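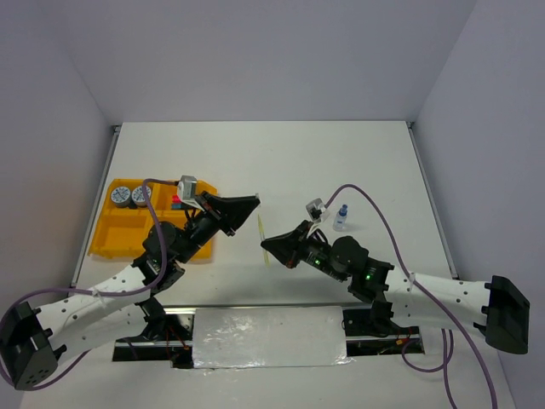
Robot Learning Lab, Unit 2
Collecting demonstrations for two-arm tasks
Instructor: Wen-hsiung Chuang

Reading before lab: Unit 1 notes on joint limits and the stop procedure. The Gusach logging guide is on the course page.

2.1 What an episode is

An episode is one continuous recording of one attempt at one task. It begins with both arms at the home pose and ends when the operator presses the stop pedal. Each episode holds the following streams:

Joint positions, both arms
Commanded joint positions, both arms
Gripper opening, both arms
Wrist camera, left
Wrist camera, right
Fixed camera
Task string

The measured and commanded positions are stored separately. During free motion the two are close. During contact they differ, and the difference carries most of what the policy can learn about force, as the arms have no force sensor. Train on commanded positions as the action and measured positions as the state. Swapping them is the most common error in submitted loaders.

2.2 The handover task

Task string: "pass the stick from one arm to the other"

The stick is thin and light. A grasp error of a few millimeters at the first arm becomes a much larger error at the far end, so the receiving arm cannot repeat a fixed motion. It has to be steered by what the wrist camera shows. The task is used in this unit for that reason.

Phases:
(a) giving arm approaches and grasps
(b) both arms move to the meeting region near the middle of the table
(c) receiving gripper closes on the free end
(d) overlap, both grippers closed
(e) giving gripper opens and backs away
(f) receiving arm places the stick

Phase (d) is short in most operators' recordings. Hold it long enough that it can be found in the gripper traces by eye. If the giving gripper opens in the same sample in which the receiving gripper closes, the trained policy tends to drop the stick.

In phase (b) keep the two grippers clear of each other until both have stopped. The wrist cameras stand above the grippers on brackets and will touch before the fingers do if the wrists are rolled inward.

2.3 Variation

Each group collects 80 episodes. Divide them evenly between left-to-right and right-to-left passes. Within each half, vary:

Start position of the stick
Start angle of the stick
Grasp point along its length
Position of the other items on the table

Other items stay on the table during collection. A set recorded on a bare table gives a policy that fails when a tray or a bottle is put back. Move them between episodes, never during one. Do not place anything where an elbow passes low over it.

Do not vary the home pose, the fixed camera, or the lighting. Variation in those is handled in Unit 4.

2.4 Quality and rejection

Reject an episode if:
The stick was touched by hand after recording began
A camera stream has a gap
A cable caught on a link or pulled a camera out of line
The operator paused for a long time with no motion

Do not reject an episode only for a missed first grasp. If the operator recovered and finished, keep it and set the recovery flag. The October set from the Graltumstead bench had 306 episodes before review. The first reviewer removed every recovery, and the policy trained on what remained could not try again after a miss. The recoveries were put back and the set was used in that form.

Trim still frames at the start and end. Long still sections teach the policy to stay still.

2.5 Cable check

Before each session, move both arms by hand through their full range with motors off. The wrist camera cables need slack at full reach and must not hang into the view of either camera. Confirm that no loop can pass under a base mount. Recheck after any change of gripper.

2.6 Submission

Upload with the Uvham script. Directory names take the form group_task_direction. The script refuses a set with missing task strings but does not check spelling, and two spellings of one task are treated as two tasks.

Include a one-page log: operators, number of rejected episodes with the reason for each, and any episode with the recovery flag.

2.7 Problems

1. Plot both gripper openings against time for five episodes. Mark phase (d) in each and report its length.

2. Compute the difference between commanded and measured position at each wrist joint. Explain where it is largest.

3. Wu (course reader, section 3) predicts blocks of future actions in place of single steps. State how a very short phase (d) affects a long block and a short block.

Problem 3 is due with the Unit 3 lab report.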